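Loss of Grip Force During Card Sorting with a Multi-Fingered Hand
Project report, Reltholm bench group

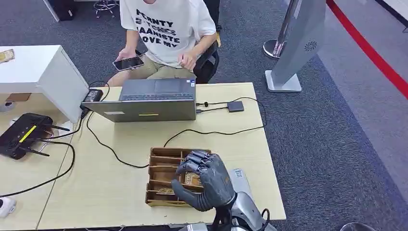

1. Background

The project set out to have a robot arm with a multi-fingered hand take single cards out of a slotted tray and put them back in a given order. The task was chosen as it needs a light, steady pinch between thumb and fingers, and the gap between two partitions leaves little room for error. The arm was run from scripts written by the group. The control software was Pluken, with a grip layer called Arnell added in the second term.

During the long test run in June the hand failed to hold cards on a growing number of cycles, and on one occasion it closed hard on a partition and did not release. The run was stopped at cycle 817. This report covers the fault, how it was traced and what was changed. The sorting results are given in a separate report.

2. What happened

The first 218 cycles gave no errors. From cycle 219 onwards the log shows dropped cards, at first well spaced and then in short groups. In each case the arm had reached the correct slot and the fingers had closed to the commanded position, but the card slipped as the wrist began to rise. Arnell reported a good grip every time.

The operator on duty raised the grip setting by one step after the fourth drop and by another step later on. Both changes were allowed under the test plan. Neither was written in the log at the time, which made the later work slower than it should have been.

At cycle 817 the thumb came down on the top edge of a partition. With the grip setting two steps above normal, the hand kept closing. The force limit in Pluken should have stopped the motion and opened the fingers. It stopped the motion only. The hand stayed clamped on the tray, and when the arm carried out its next lift the tray was dragged across the desk until the operator pressed the stop button. Nobody was hurt. One partition was split along its length.

3. Safety point

The stop button cut power to the arm but the hand stayed closed, and the tray had to be freed by hand. The group had assumed that a power cut would leave the fingers loose. This was wrong for our set-up. Had a finger been caught in place of the partition, there would have been no quick way to let go. We treat this as the most serious finding, although it played no part in the dropped cards.

4. Tracing the fault

Three causes were considered for the drops: wear on the fingertips, a shift in the position of the tray, and a drift in the force reading.

Fingertip wear was ruled out by fitting new pads. The drops went on at the same rate over a short repeat run.

The tray had moved, but by 2 mm only. Moving it back cured the missed slots and had no effect on slipping. It does explain the contact at cycle 817, as the thumb path passes very close to the partition when the card is near the end of its slot.

The third cause was confirmed. The thumb force reading was set to zero once, at start-up, and never again. A reading taken with the hand open and clear of the tray at the end of the run showed an offset of 13 per cent of full scale. Arnell took this offset as real contact and ended the squeeze too early. The same run was repeated with the zero taken before every cycle, and no cards were dropped.

The failure to open at cycle 817 was a separate mistake in our own script. The open command was sent, but the next move was already in the queue and the command was thrown away without a warning.

5. Changes made

The force reading is now zeroed with the hand open before each pick. If the offset is outside a set band, the script halts.

A force limit event clears the queue before the open command is sent, and the arm may not lift until the hand reports that it is open.

The tray is held in a Botha corner clamp. It had been resting on the desk with no fixing.

Any change to the grip setting must be typed into the log before the script will go on.

A written release procedure is kept at the desk, and each operator has to carry it out once with the power off before their first session.

6. Remaining work

The source of the drift has not been found. Warming of the thumb unit is suspected, but no temperature was recorded during the run, so this cannot be checked from the data we have. A temperature channel has been added to the log. The release procedure has been tried with a card and with a partition in the grip. It has not been tried with the wrist turned fully over, and that position is barred in the scripts until it has.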